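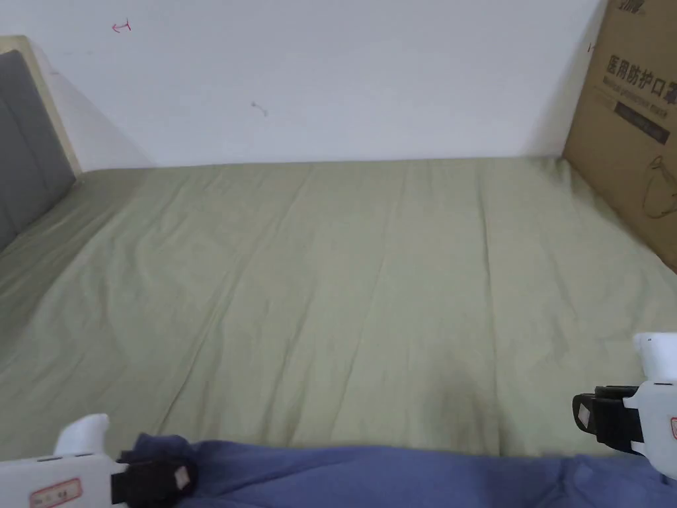 Ollari is looking for participants to test a draft set of rules for recording household work with hand-held grippers. The draft has 8 rules, and I doubt half of them. One wants a "neutral background." A cardboard box with medical mask printing at the corner of a bed breaks it, and I can't see what harm that does.

You would fold laundry, read the rules, and mark the ones that don't hold up.
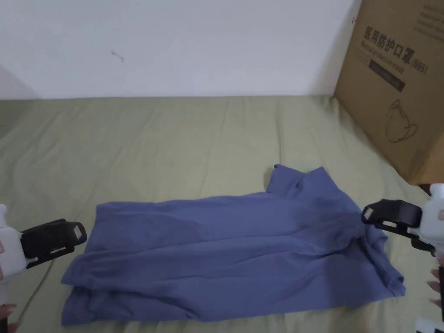 Blue T-shirt on the bed, a gripper at each end.

No robotics background needed. Bring patience for dull paperwork.

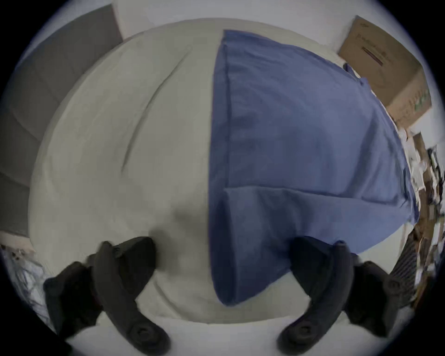
We pay $200 per participant, whether or not you agree with us. Fans of the draft are welcome too, but we have plenty.

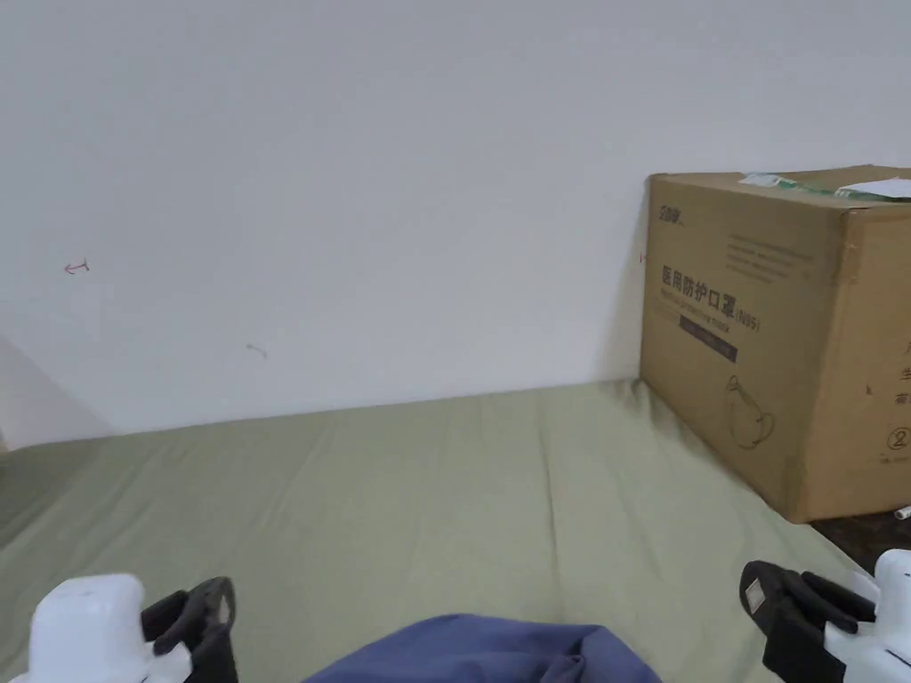

Rule 5 says both grippers must be open before a garment is touched. It reads well on paper. Held open on either side of a bunched blue cloth, they still tell a reviewer nothing about what the person meant to do. Tell us if you can word it better.

Write to Harpreet Gauthier at Ollari by Friday, January 25, 2019.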